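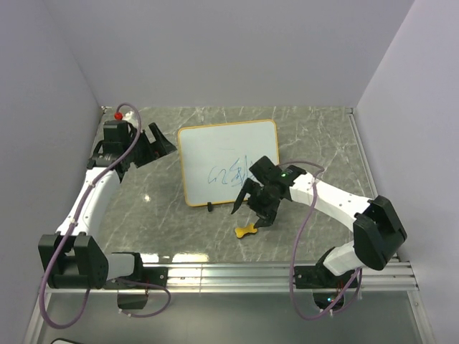
Datasets > Music > Live events > Valtdale setlists

Last updated: August

# Valtdale Setlists

Song-by-song records of live sets played at the Valtdale festival, typed up by Noelia Aguirre and Anselmo Quintana. There are 1,155 rows, one per song performed. Please read the problems section before you plot anything.

## Sources

Most rows come from setlists posted by fans. The rest come from Figueroa, the venue's old booking archive, which lists what bands said they would play. I don't trust those rows much, and they are marked `planned` in the `source` column.

## Fields

- `act`: name as printed on the poster
- `song`: title, spelling left alone
- `position`: order in the set
- `source`: `fan` or `planned`
- `cover`: yes, no or blank
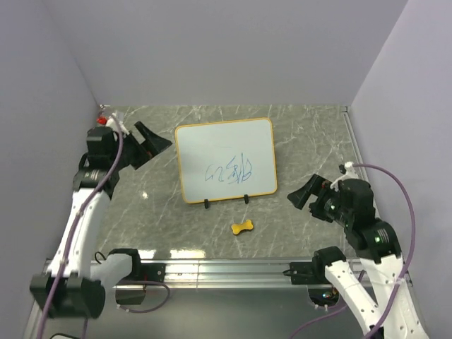 ## Known problems

Blank in `cover` means we didn't check. It does not mean no. Yolanda Carretero went through 200 rows by ear against recordings and disagreed with 37 of them, mostly on song order. I would expect the unchecked rows to be worse.

The `position` column skips encores for several acts. Medleys are sometimes one row and sometimes four, depending on who was typing.

Kutero, a playlist site, has used this file to rank the "most loved" songs at the festival. It can't support that. A song played often is a song played often.

## Corrections

Send them to Patricio Gallardo with a recording. Memory alone won't get a row changed.

Filed under: Festivals, Setlists, Open data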